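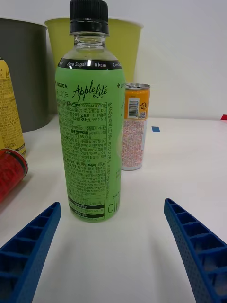

Figure 3. Bottle with a green label on a white tabletop.

4.2 Feud rumours and ticket sales

Trade gossip held that director Aurel Stoica and his lead, Silviu Vasiliu, fell out after Tritwood opened poorly in November. We doubt it. Of the 422 items we coded, 17 named a source, and most of those cited each other.

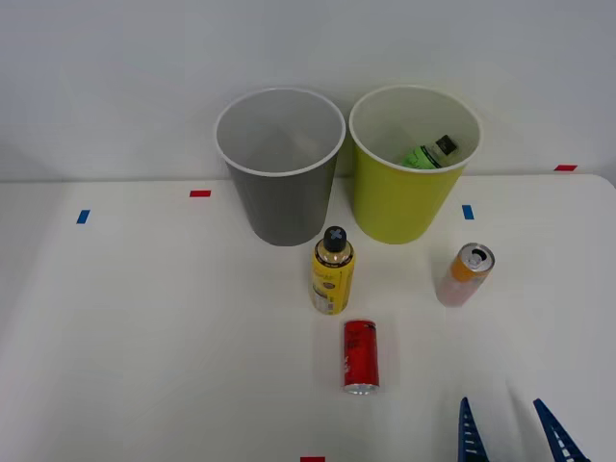 Nor does the claimed effect on the next release, Skornbridge, hold up. Its weak first Wednesday was blamed on the quarrel, yet the rumour had barely travelled by then. Huamán's earlier survey of 900 filmgoers is often cited in its favour, but it never asked whether they had heard of any feud.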